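Old date permalinks partly broken after switching to flat URLs, comments missing on the same posts

Kivley Community Help > Blogs > Permalinks and redirects
Status: Answered
3 answers

Question
Posted by Wellington Portela, Mar 20, 2026

I changed the permalink structure on my blog from dated URLs to flat ones. Old form:

/2023/11/30/post-name/

New form:

/post-name/

The blog has 246 published posts. I added one pattern rule in the Sedden redirect module:

From: ^/[0-9]{4}/[0-9]{2}/[0-9]{2}/(.+)/$
To: /$1/
Type: 301

I exported the old sitemap before the change and ran every post URL in it through a link checker. 208 of them end on the correct post. The rest fail in one of two ways. Some return 404. Others return 200 but end on a different post than the one requested. For example, I have a recurring post called "Reader mail" and every old "Reader mail" URL now ends on the oldest one.

The second problem may be related. Before the change the dashboard showed 560 approved comments. It still shows 560. On the failing posts, though, the comment section is empty when I open them at their new address from the dashboard. On the posts that redirect correctly the comments display normally.

Third, subscribers tell me the feed delivered a batch of old posts again as if they were new.

Setup: hosted at Roncombe, Medeiros theme, no child theme, Sedden at its default settings apart from the one rule. Page cache cleared from the dashboard after the change, and again the next morning. I have not touched the database by hand and would prefer to avoid it. I still have the full export from before the change.

Is it safer to go back to the dated structure, fix something, and repeat the change, or can it be repaired in the present state?

Answer 1
Posted by dellwood_k

Had the same with the 404s. Turn Sedden off and on again and clear the cache. Fixed it for me. If not it is probably the theme.

Comment from Wellington Portela: Tried it. Same 404s on the same URLs.

Answer 2 (marked as solution)
Posted by Normunds Rozīte

Do not go back yet. Reverting now creates a second set of slugs and makes the comment problem harder to sort out. It can be repaired where it stands.

There are three separate causes.

1. Duplicate slugs. Under a dated structure, Kivley only requires a slug to be unique within one day. You can have /2022/05/02/reader-mail/ and /2022/11/07/reader-mail/ without conflict. Under a flat structure the slug must be unique across the blog. When you saved the new structure, Kivley kept the plain slug for the oldest post and renamed the others reader-mail-2, reader-mail-3 and so on, in order of publication. Your pattern rule knows nothing of this. It copies the last part of the old URL, so every old address in the series goes to the oldest post. These are your 200-but-wrong cases.

2. Slugs that collide with pages or categories. A flat post URL shares its level with static pages and, in Kivley, with category archives if the category prefix is left empty. A post with the slug "archive" or "about" gets a suffix too. If the page that owns the plain slug is unpublished, the result is a 404. Check your drafts and your trash. Items in the trash still hold their slugs until the trash is emptied, and most people forget that part.

3. The comment display. Comments are stored by post ID, so none are lost, which is why your total is unchanged. The Medeiros theme does not query by ID, however. It keeps a thread cache indexed by the post's path and rebuilds an entry only when a new comment is approved or the post is saved. For posts whose slug stayed the same, the theme matches the last path segment and finds the old entry. For renamed posts it finds nothing and prints an empty section.
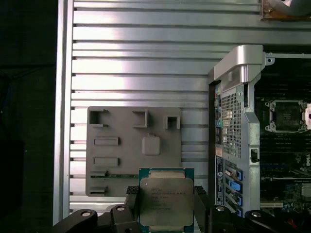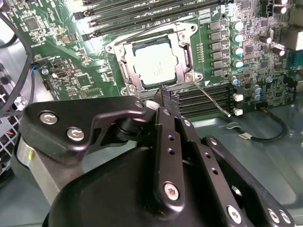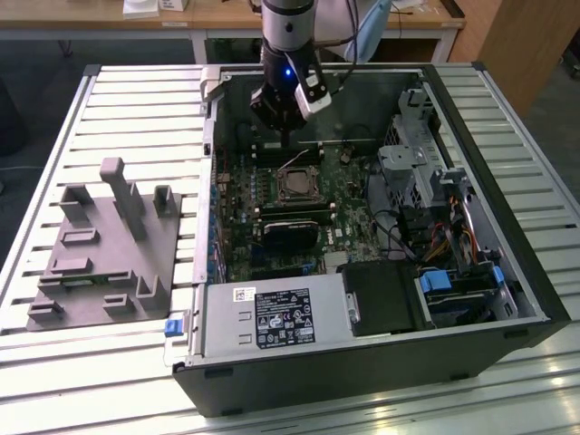
Order of work matters, so take the steps as listed.

a. In Settings > Tools, export the current post list as CSV with the columns ID, slug, title, published. Do the same from your pre-change export. The import tool can read that file and write a CSV without importing anything; the option is "List only".

b. Join the two lists on ID. Do not join on title, as your recurring posts share titles. Any row where the old slug differs from the new slug needs its own redirect.

c. Before you write the redirects, decide whether you want to keep the numbered slugs. reader-mail-2 works but says little. If you prefer something like reader-mail-2022-11, rename now, while the suffixed addresses are still new and have few links pointing to them. Renaming later means another hop in the chain.

d. In Sedden, add the individual rules and give them a lower priority number than the pattern rule. Sedden reads rules in ascending order and stops at the first match. The default priority for every rule is 10, and with equal priority the older rule wins. If you leave the new ones at 10, the pattern rule will catch everything first and you will see no change. Use 5 for the individual rules. You can load them through the CSV import on the Sedden page: source, target, type, priority, no header row.

e. Tighten the pattern rule. (.+) also matches addresses with further segments, such as old paginated posts or attachment pages. Use this:

^/[0-9]{4}/[0-9]{2}/[0-9]{2}/([^/]+)/?$

It also accepts addresses without the trailing slash, which your present rule does not. Some of your 404s may come from inbound links of that kind, although they would not appear in a test made from the sitemap.

f. Empty the trash, or rename the trashed items, and set a category prefix if it is blank.

g. Rebuild the thread cache: Medeiros > Maintenance > Rebuild threads. On a blog of your size it should take a minute or two. Leave the tab open until it reports completion, as the job runs in the browser session and stops when the tab closes.

h. Clear the page cache at Roncombe from the hosting panel, under Delivery. The button in the Kivley dashboard clears only Kivley's own cache. The host caches 301 responses separately, and an old 301 will hide a correct new rule. Your own browser also stores 301s, so test in a private window or with a command-line client.

Then run the link checker again on the old sitemap. Have it record the final URL as well as the status code, since a 200 on the wrong post looks like a success otherwise.

The feed: Kivley uses the permalink as the item identifier by default. Change the permalink and every item still in the feed looks new to a reader application. The items already sent twice cannot be recalled. To prevent it next time, set Feed > Item identifier to "Post ID". Be aware that changing this setting causes one more repeat delivery of the items currently in the feed. If you intend to do it, reduce the feed length to one item first, save, change the identifier, wait for your next post, and restore the length afterward.

Comment from Wellington Portela: The join on ID gave 38 rows, which matches the failures. Most are "Reader mail" and "Links". Four were caused by trashed pages. Individual rules are imported at priority 5 and all old addresses now end on the right post. Thread rebuild stopped once with a timeout, second run completed, comments are back. I have left the feed identifier as it is for now.

Comment from Normunds Rozīte: Good. Check the internal links inside your posts too. They will work through the redirects, but each one costs an extra request. The search and replace tool has a dry run option. Do not run it with a regular expression on the post body unless you have a fresh backup.

Comment from Wellington Portela: Does the order of redirects affect image addresses? Mine are under /media/2023/11/ and so on.

Comment from Normunds Rozīte: No. The pattern is anchored with ^ and the path starts with /media/, so it does not match. If you ever remove the ^, it will.

Answer 3
Posted by pagefold

Adding to the accepted answer. If you have more than one author and author archives are enabled, those are also at the top level when the prefix is blank. I had a post with the same slug as an author login and got the author page in place of the post. Same repair, an individual rule or a prefix.

Also submit the new sitemap to the search engines and leave the old redirects in place for at least a year. I removed mine after a couple of months to tidy up and traffic to the older posts fell off. I put them back, but it took a long time to recover and I can't say for certain it was the only cause.

The Sedden log is off by default. Turn on 404 logging for a week or so after a change like this. It fills up fast with bot requests, so filter on paths starting with /20.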